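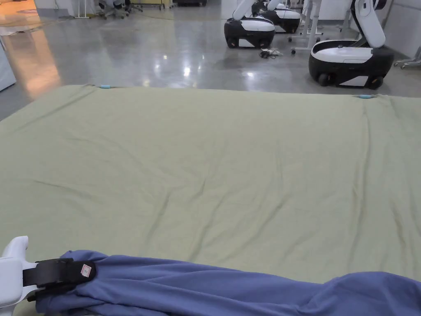 Chapter 8
Color on Cloth

Before you start: reread the last two pages of the fiber chapter, the part on how cotton takes up water. You'll need it. If you skipped the burn test lab, do that first.

Words to know: dye, pigment, mordant, fastness, vat, shade lot, crocking.

Most people pick cloth by color. Then by feel, then price. Mills know this, and a mill that can't match its own green from one month to the next loses buyers fast. So this chapter is mostly about matching and keeping. How a color gets on, how it stays on, what takes it off.

A dye goes into the fiber. A pigment sits on top and has to be glued down with a binder. Simple enough, but students mix these up every year, and on the test too. Screen printed lettering is usually pigment. A plain dyed shirt, dye. Scratch the lettering and it cracks, scratch the shirt and nothing happens.

Cotton is easy to wet and fairly easy to dye. Polyester isn't, it wants heat and a different class of dye altogether. Blends are a headache. Two fibers, two dyes, often two baths, and if one side comes out weak the cloth looks frosted. Wool takes acid dyes and takes them well. Don't boil it hard unless you want felt.

Pale shades are the hard ones. Sage, cream, a soft blue. You would think less dye means less trouble but a small weighing error in a pale bath shows up right away, where the same error in navy just disappears. Also unevenness. Streaks hide in dark cloth. Grays are worse yet, being a mix of several dyes that may not fade at the same speed, so a gray chair by a window can turn pink or green after a few summers.

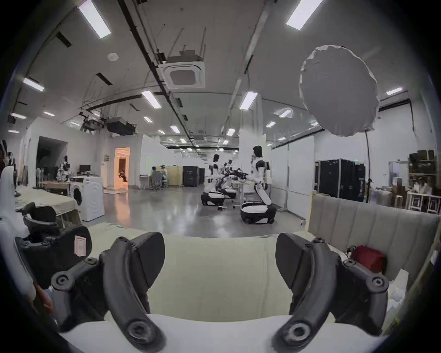 8.1 The Prorkuna Lot

A case to think about as you read. Prorkuna was a small dye house that supplied sheeting to a store chain called Rellow. On Monday, July 22, 2019, the night shift ran 1179 yards of a light green in one go. Looked fine under the lamps in the finishing room. Hannelore Weidemann signed off on it, and it shipped.

By August the returns were coming in. Top sheets and fitted sheets didn't match. Same dye recipe, same cotton, same machine. In daylight they agreed. In a bedroom with warm bulbs one went yellow and the other stayed green.

Rainer Lenz in the lab pulled the bath records and found that one of the yellow dyes had been swaped for another from a different supplier. Not a mistake exactly, the shade card allowed it. But the card had only been checked under one light. This is called metamerism and we come back to it in 8.4 with samples.

Keep these questions in your notebook:

Who should have caught it, the lab or the finishing room?
Would a second lamp have been enough?
What would you have told Rellow?

8.2 What Fastness Means

Fastness is how well a color holds up against something. Always against something. Never write "this dye is fast" in a lab report, write fast to washing, fast to light, fast to rubbing. They don't go together.

Wash fastness first, as it's the one people complain about. A T-shirt that has been dyed properly and rinsed badly will bleed, and the loose dye goes looking for whatever else is in the load.
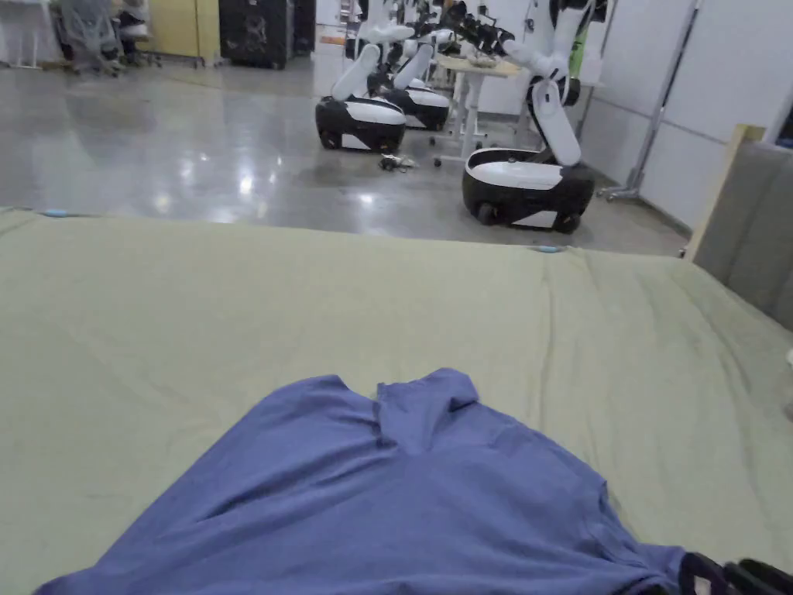
Rinsing costs water and time, so it's the step that gets cut. Kerstin Schmieder's rinse trials, which you will repeat in the lab, used 11 rinses on one swatch and two on another. The the water off the second was still colored. Write down what you see at each rinse, even if it's "no change."

Rubbing next, or crocking. Dry first, then damp. Damp is nearly always worse.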